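9 March 2020

Notebook, Clutholm build, branching rewrite

Carrying on from the December notes. Main job today was the consent problem in act two of Clutholm: the player is asked to agree to something before they can know what they are agreeing to, and the game then treats the agreement as binding for the rest of the run. In the December build this was one dialogue node and one flag. The flag was read in 13 places. Four of those were leftovers from the old harbor chapter and have been deleted. The other nine are listed in the tracker.

The argument we want the player to run into is an old one about promises. If a promise binds only when the promiser understood its terms, then very few promises bind, and the ones that do are trivial. If it binds regardless, then understanding does no work and we might as well have the player sign with their eyes shut. The earlier draft put this in the mouth of the ferryman as a speech. Playtesters skipped the speech. Cutting it entirely and letting the flag carry the argument.

New structure:

Node A, the ask. The ferryman names a price in terms the player has no vocabulary for yet ("one reckoning, at the turn"). Three replies: agree, refuse, ask what it means.

Node B, the explanation. Reached only from the third reply. The explanation uses two further unknown terms. The player can go on asking for as long as they like. Each round adds a term to the glossary and none of the entries resolves until act three.

Node C, the crossing. Available from agree at any depth. Also available from refuse, after a delay of one in-game night, on a different boat with a different price that is equally opaque.

The depth counter at node B now gets stored as an integer instead of a yes/no. Act three reads it and changes how the reckoning is worded, but the cost stays the same at every depth. I went back and forth on that. If asking more lowers the cost, the game is rewarding diligence and the question goes away. If it raises the cost, it reads as a joke on the player. Equal cost with different wording is the only version where the player has to decide for themselves whether the asking mattered.

Word count for act two after the cuts is 1,098 lines of dialogue in the sheet, of which 752 are reachable in the current graph. The unreachable remainder is mostly barks for the market and will stay unreachable until the market has a trigger again. Not a bug, do not file.

Import from Dremia into the engine still drops the condition on any edge whose label contains a colon. Worked around by replacing colons with a vertical bar in labels. Dremia's validator passes the file either way, so the validator is no use for this. Wrote a short check that compares edge conditions before and after import and prints the difference. It lives in tools, next to the glossary script. Run it after every import. 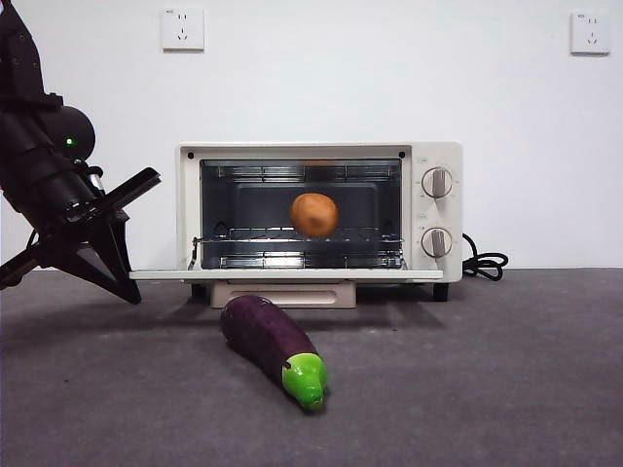
Bench, with the arm's gripper open at the left of the toaster oven.

Ran the headless walker on the new graph in the afternoon. The walker picks replies at random with a fixed seed and logs every flag at the end of the act. First batch was 1,025 runs. Results:

No dead ends from A or C.
One dead end from B, at depth six, where the glossary add fails if the player has already met the term through the letter in the lighthouse. The add returns false and the node waits forever. Fixed by ignoring the return value.
Two runs came out of act two with both boats marked as taken. Cause: the refuse path schedules the second boat before checking whether the player went back and agreed the same night. Moved the check. Reran with the same seed and both are gone.
Depth counter behaves. Random play rarely gets past depth three, as expected with three replies, so the deeper wording needs to be tested by hand or with a biased walker.

Biased walker is a ten minute job. Add a weight per reply and set "ask" to eight. Will do it tomorrow before anything else, as the wording at depths above five has never been displayed in the engine.

On the glossary. The design note says entries should be "honest but unhelpful," which is too vague to write against. Replacing it with a rule: every entry must be true in act three, and no entry may be usable as an instruction in act two. Went through the current entries with that rule. Most pass. "Turn" fails, because the entry mentions the tide and a careful player will go and look at the tide table and learn the date. Rewrote it without the tide. "Reckoning" passes but is dull. Left alone.

The objection from the last review was that this is a trick, and that a player who has been tricked will think about the designer and stop thinking about promises. I take this seriously. The partial answer is that the game never hides that the terms are unclear. It says so in the first line and again every time the player asks. The rest of the objection stands. A game can put someone in the position of having promised blind, but the player also knows that it is a game and that the person who wrote the price has already written the outcome. A reader of a thought experiment knows that as well, and thought experiments survive it, though the reader is not usually asked to press a button. Need to think about whether pressing the button changes the case or only makes it slower.

One possible test. Build a version where the ferryman's lines are shown as plain text on one page, with the outcome at the bottom and no choices. Give it to half of the next playtest group, give the other half the playable version, and ask both halves the same three things afterward: was the promise binding, should it have been, did the asking matter. If the answers look alike, the interactivity is decoration in this chapter and we should say so in the write-up. Small groups, so no statistics, only the written answers. The Vivano sessions were run this way and the written answers were the only part anyone used later.

Save compatibility. The depth counter changes the save format. Old saves have the flag as true or false and the loader now expects a number. Mapping false to zero and true to one. This is wrong for anyone who asked more than once, but the old build did not record it, so there is nothing to recover. Bumped the save version. Saves from before the harbor chapter came out will still not load, and the error message still says "unknown place," which should be changed to something a tester can act on.

Font. The glossary panel is set in Ferreira at the smaller size and the italic is hard to read on the low resolution setting. Tried roman with small caps for the terms. Better. The small caps make "turn" look like a heading when it falls at the start of a line. Acceptable for now.

Open items:

Weighted replies in the walker, then read all wording from depth four up.
Second boat price needs a proper name. The placeholder "a likeness" keeps getting mistaken for final text.
Loader error message.
Text-only version of act two for the comparison. Export from the sheet, strip the conditions by hand.
Decide if the refuse path should also offer the explanation. At present a player who refuses never sees the glossary, so act three uses terms they have not met. It may be right that refusing leaves you ignorant, but I have not managed to write down a reason that is any better than liking it.
Ask for the bar-for-colon replacement to be added to the style notes, or someone will put the colons back.

Build pushed to the shared folder with the new save version. The changelog has the nine flag reads and the three fixes from the walker. Market barks untouched.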